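Ticket 2713: Right arm stops short when clearing cups near the planter
Project: Buvisex
Component: table clearing, right arm
Status: Open
Priority: Medium
Opened by: Roswitha Camenzind
Assigned to: Kyung-hwa Na

Problem

The task is to pick up a cup and put it in a bin. With the plant off the table it finishes. With the plant on the table, the right arm comes down over the cup and stops before the fingers close. The log shows error 801 (planned path too close to obstacle). No contact, no fault on the left arm.

I need to know if this is a setting or a limit. Honley wants to see table clearing in July, and their break room has plants on most of the tables.

Steps to reproduce

1. Load the Clenard build 2411 and home both arms.
2. Put the large white planter at the right side of the table, bins at the far side, and a small white cup to the left of the planter.
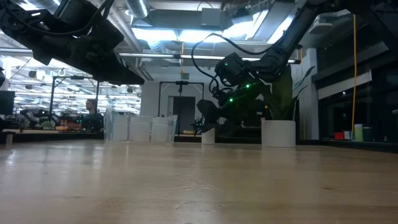

3. Start "clear table" and leave the setup alone until it finishes or times out.

Comments

Kyung-hwa Na, 9:40 am
Reproduced. The planner wraps the plant and planter in one box as wide as the leaves. The cup ends up inside the margin. A person would just reach under the leaves.

Roswitha Camenzind, 10:15 am
Can we shrink the margin?

Kyung-hwa Na, 2:05 pm
Yes, but then it may brush the leaves. Tried separate boxes for pot and leaves, and it picked up the cup on most runs. Still slow. I would not tell Honley it can do a real break room yet. Linked to 1791, same cause with the desk lamp.

Next step: rerun with the cup on the other side of the planter.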